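Bellex Metals Accounts: Frequently Asked Questions

What can I hold in a Bellex account?

Silver and platinum, in bars or as a share of a larger bar. We do not deal in coins, jewelry or scrap. Gold accounts are run separately by Kulik, and you will need a second application for those.

Is there a minimum purchase?

Your first purchase must be at least $2,000. After that you can add any amount from $40 up. Monthly plans follow the same rule, so a plan of $40 a month is fine once the first purchase has cleared.

Where is the metal kept?

In the vault at Drurdale. Bars are listed by serial number and weight, and the list is checked against the shelves each June by Siriwardena, an outside auditor. You can download the latest bar list from your account page.

Do I own a bar or a claim on one?

It depends on what you bought. If you bought a whole bar, its serial number is on your statement and that bar is yours. If you bought a share, you own a stated weight of a listed bar together with other customers. Neither type is lent out.
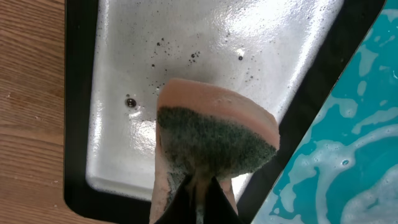
Shares can be turned into a whole bar once your holding reaches the full weight of one. Ask for this in writing. There is a one-time charge of $42, and the change shows on your next statement.

How is the price set?

We quote a buy price and a sell price through the trading day. The gap between them is our dealing margin. It is usually wider for platinum than for silver, and it can widen further when markets are moving fast. The price you accept on screen is the price you get.

What does storage cost?

Storage is charged every three months as a percentage of the value of your metal. The current rate is on the fee sheet. If there is no cash in your account, we sell a small amount of metal to cover the charge – you will see this as a separate line.

How do I sell?

Log in, choose the holding and accept the quoted price. Orders placed after 4 p.m. are handled the next business day. Money goes only to the bank account in your name that we have on file.

Can the value go down?

Yes. Metal prices can fall sharply and stay low for years, and metal pays no interest. We do not give investment advice. If you are unsure, speak to a licensed adviser before you buy.

Contact: Bellex Metals, P.O. Box 822, Drurdale | © Bellex Metals. All rights reserved. | Back to top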